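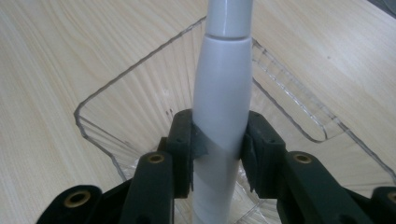

My grandmother kept her buttons in a biscuit tin, and for the first nine years of my life I believed that was what biscuit tins were for. It had a picture of a Scottish castle on the lid, it lived on top of the wardrobe, and to get at a button you had to tip the whole lot out on the bedspread and spread them around with the flat of your hand. It was a hopeless system. I would give a great deal to have it back.

I have been thinking about that tin because my neighbour Kimie Fujimoto moved into a smaller place in February, and I went over most mornings to help her pack. Kimie is a tidy woman, much tidier than I am, and she had been talked into one of those home organising courses by her son-in-law. It came with a workbook and 12 video lessons, and the first thing it told her was to get rid of anything she couldn't see into. Out went the shoe boxes and the old lolly jars with the painted sides. She ended up on the kitchen floor with a cigar box of her late husband's in her lap, full of fuse wire and collar stays and foreign coins, wondering aloud whether she was allowed to keep it. Allowed! In her own kitchen!

My quarrel is with the idea that a home ought to be legible, that you should be able to stand in the doorway and read it like a shop shelf. I understand where it comes from. People are busy, and half the rows in a marriage are about where the scissors have gone. But a house where everything can be found at a glance is a house with no rummaging in it, and I think rummaging is one of the great underrated pleasures. You go in after a torch battery and come out twenty minutes later with your primary school swimming ribbon and a letter you'd forgotten you were sent.

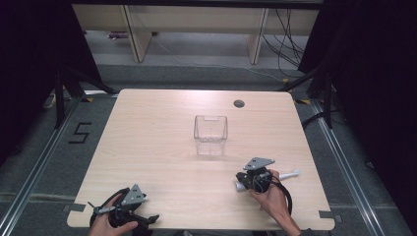
The defenders of the new tidiness will tell you that it's all in the choice of container, and they have a point, up to a point. Kimie's workbook was very firm on clear plastic. I've nothing against the stuff, and a small open-topped box like the one on the table there, see-through on every side, is a perfectly good home for paper clips or the week's receipts. What it can't do is keep a secret. Put a thing in a box like that and you have decided, each time you walk past, to look at it again. Some things would rather be left alone in the dark for a few years, and they're better company when you meet them next.

I should be fair and say that my friend Fletcher Rakena disagrees with me completely. He runs a repair bench out of his garage and reckons I'd last one afternoon there before I was begging for labels. He's probably right. If your living depends on laying your hand on the correct screw, then by all means sort your screws. But Fletcher's own kitchen has a drawer that won't shut, and I have seen him go through it for a bottle opener with a look of real contentment on his face - the same look my grandmother had with her hand in the buttons.
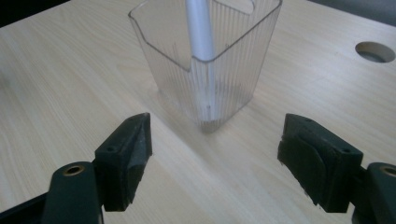
Children understand this better than we do. Give a child a set of matching pots and they'll fill them neatly once, to please you, and then go straight back to the jumble. My granddaughter has a pencil cup that cost me more than I'd like to say, and she keeps a dried-up bee in it. The one I'd buy her now is the ribbed sort, clear plastic with all those fine lines running up the walls, where the light catches and the whole thing goes a bit frosty. It's a nice halfway house. You would know there was something in it and you'd still have to go over and look.

Kimie kept the cigar box, I'm pleased to say. She's put it on top of the new wardrobe, which she needs a stool to reach, and the last time I was round there she had it down on the bed and was showing me the coins.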